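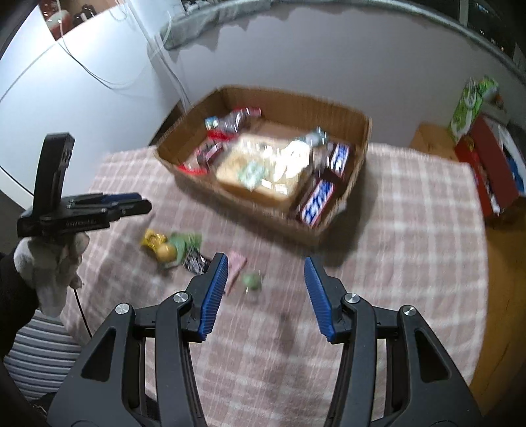

Dilek Erdem wrote to me in March that I was being unfair to snack subscriptions, that a monthly box gets her kids to try things they'd never pick off a shelf, and that I should pay for one myself before complaining again. Fine. I signed up for Zolto, the plan at 22 dollars a month, and kept it going long enough to have an opinion.

My opinion is about the same as before, only now I have receipts.

The sales page talks a lot about "discovery." I kept a list of what I got and then went looking for it at the two stores I use anyway, the big one on Figueroa and the little one behind the post office. Of 19 things in my first delivery, 13 were sitting on a shelf at one or the other. Some were in the checkout aisle. I don't call that discovery. I call it somebody else doing my shopping and guessing wrong about licorice.

Dilek's point about the kids I'll half accept. A surprise is fun when you're eight. But you could hand an eight-year-old five dollars at Pindlow Market and get the same result, with less packing paper.

Then there's canceling. You can join Zolto in over a dozen places on the site, and leave it in one, which is a form that asks if you'd like to "pause" instead. I said no. It asked again. Arkau, the other one people keep recommending to me, at least has a plain button – I checked before giving them my card, and then didn't give them my card.

If yours is really better, tell me what was in it and what you paid. Please don't send me a referral code. I've had plenty of those already.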